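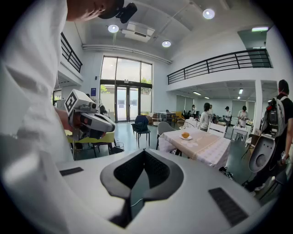

White sleeves and all, one hand in a gripper

My grandmother kept every birthday card she was ever sent, and when we cleared her flat in Setport last February I ended up on the bedroom floor with three shoeboxes in my lap and no intention whatsoever of getting up to make lunch. I meant to sort them. I had a bin bag ready and everything! By four in the afternoon I had thrown away one envelope, and then I took it back out again.

It got me thinking about birthdays, and how differently we all go about them. In our house they were never very grand. You got to choose your tea, you didn't have to wash up, and there was a candle in whatever pudding was going (one year it was rice pudding, and the candle sank). My husband's family go in for the whole thing, with banners up the stairs and relations driving over from Tretwood, and the first time I went to one I hid in the kitchen with the crisps for a good half hour. I have come round to it since. I even own a banner now.

I turned 51 this year, which is a funny sort of age to celebrate. The big one has gone, everybody made their fuss, and you rather expect it to slip by with a text or two. But my friend Sumeya Gebremichael rang the bell before breakfast with a loaf she had baked herself, still in its tea towel, and sat with me while I opened my post in my dressing gown. We talked about her mother's knees and whether I ought to paint the hall. I can't remember when I last enjoyed a birthday so much.

The card she gave me had no verse in it. She had written down a walk we took years ago, along the river path at Jeltano, when we missed the last bus and had to share a bag of chips and a pair of gloves — one each, with the other hand in a pocket. I had forgotten the gloves completely. I've put the card on the shelf by the kettle and I read it most mornings.

So I have made a small change this year. I still buy cards, because I like choosing them, but I write something we did together on the inside, even if it's only two lines. It takes me ages. My nephew's took three goes and most of a pot of tea, and then he rang to say he remembered the goat as well, and we were on the phone for an hour.

The shoeboxes are under my bed now. I'm up to 1983, and my great-aunt has just got a new cooker.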